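Seventy drawers and counting

2026-05-22

Most of this month has gone on drawers. The plan Ebere Balogun and I wrote in March had us collecting examples of kitchen jobs for the Prunell model, two jobs at a time, and the drawer job was meant to be the easy one. You open the drawer, deal with whatever is in it, close it again. I had it down for a morning.

The target was 70 good runs. We have 58. A run counts as good if the arm does the whole job under human control without knocking anything, and if every camera recorded from start to finish. The second condition has cost us more than the first.

I do most of the driving and Ebere does the checking. She watches each run back at half speed from the wrist camera before she looks at anything else, and she is stricter than I am. If the handle drops out of view at the wrong moment she marks the run down, even when the job itself went fine.
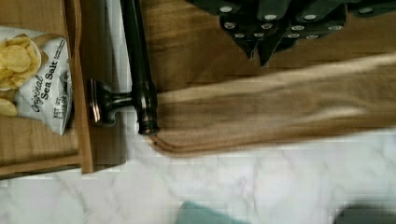

Wrist view: sea salt crisps in the drawer, black bar handle beside it.

The wrist view takes some getting used to. Fast moves smear, and I've had to slow my hands down more than I'd like. When I go back through my early runs I can see myself rushing towards the handle and then hunting for it at the last second. We kept a few of those, as the model ought to see someone recover from a bad approach. Ebere wanted to keep 2 and I wanted more. She won.
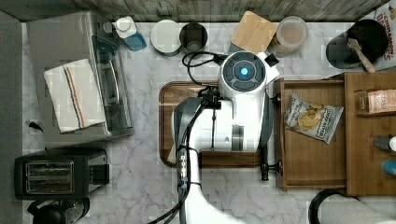
The other argument was about clutter. My first instinct was to clear the worktop so that the drawer was the only thing going on. We tried a small batch like that for an older project, Grukby, and the model we trained on it was hopeless as soon as somebody left a mug out. So now the toaster stays, the kettle stays, and things get shifted between batches. It makes the driving harder – you have to think about the cables and your elbow joint as well as the fingers – but I'd sooner have the trouble now.

Labelling is still done by hand. I write one line per run in a spreadsheet, in plain words, and try to use the same verb each time. I have already failed at that: there are rows with "shut" and rows with "close", and I'll be tidying them up tonight before the next batch goes over.

Twelve runs left, then on to the toaster.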